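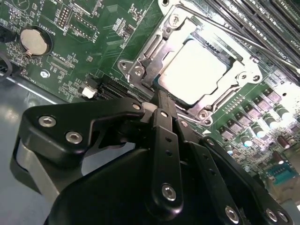 Flondska Perception and Planning Suite

Flondska is a software package for robot cells that service, disassemble and sort computer hardware. It takes in the stream from a wrist camera, locates the parts of a motherboard, and plans gripper motion close to them. The package is developed and maintained by Stultus and is supplied under an annual site license.

Perception

The perception module works from close views in which the gripper itself covers much of the board. The outline of the fingers and housing is masked using the current joint positions, and the remaining area is searched for known landmarks: the processor socket and its retention bracket, memory slots, the coin-cell battery, mounting holes and pin headers. Printed labels such as FAN_CPU and BATTERY are read in any orientation and used to confirm the pose of the board.

Bright metal surfaces are a common source of error. A processor heat spreader under cell lighting may appear almost white, with no usable detail. In such cases the module fits the edges of the surrounding bracket and its screws, and reports a confidence value for each fitted feature.

The landmark library supplied with release 14 contains 211 part types. Customers may add their own from the library editor.

Planning

The planner treats tall components as keep-out volumes. Capacitors, chokes and connector headers are assigned a clearance that the operator may change for each job. Fingertip approach paths are checked against the board, the chassis floor and any cable that has been registered in the cell model. If no path meets the set clearance, the job is held and the operator is notified.

Contact moves are carried out under force limits. The limit for each tool is stored with the job file and cannot be raised during a run.

Operator Tools

The Owen console is included with every license. It displays the live camera view with detected parts outlined, the planned path, and the job log. Runs may be replayed step by step, and a single frame may be sent to the library editor for labeling.

Priver, an optional module, keeps an inventory record for each board handled and exports it as a spreadsheet file.

System Requirements

Linux workstation with dedicated graphics card
Wired network connection to the robot controller
Wrist camera with completed hand-eye calibration
11 GB of free disk space, excluding job recordings

Ordering

Flondska site license, including Owen console: part no. 1957
Priver module: quoted on request

Page last updated June 10, 2026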